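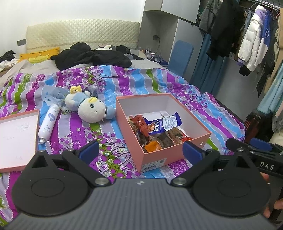

The pink box with its lid off, on the spare bed

Kesteo Lidded Gift Box, salmon pink

I started selling these because I kept nicking them for my own parcels, and that seemed a good enough sign! It's a plain cardboard box in a proper salmon pink with a white inside and a separate lift-off lid in the same pink. I had it down as a present box, but mine mostly ends up full of snacks. In the photo it's got a good heap of packets in it, orange ones, red ones, a dark blue and white one on top with big Chinese characters, and the plush duck in the little blue cap is lying beside it waiting for its turn.

There's a small metal-rimmed eyelet in the side, near the corner. I thread a bit of ribbon through mine and hang the name tag off it – garden string looks nice too, if you like that sort of thing. You'll also find a white barcode sticker low down on the front. Warm it with a hairdryer for a few seconds and peel slowly from one corner. I've rushed it before and taken a strip of pink off with it, so do be patient.

My tip for filling: flat, heavier things against the walls first, then the crinkly packets in the middle, and whatever you most want them to see on top. Crisps and puffed things last or they arrive as dust. Soft toys can go in whole if you leave the top third free, though a big round head may stop the lid sitting down properly (try it before you get the ribbon out).

The details

Empty weight: some 400 g with the lid
Item number: 706
Sold singly or in packs of 5
Comes made up, no folding
Ribbon and filling not included

Stock and posting

The last delivery from Bassi was 1,425 boxes and I honestly thought they'd see me through to next year, but the pink is going much faster than the grey. More are due in May. Everything goes out from the Drurnberg shop, and if your order's in by noon Octavian Marinescu will usually have it packed the same afternoon. Fesis customers can collect from the side door, just bring your order number.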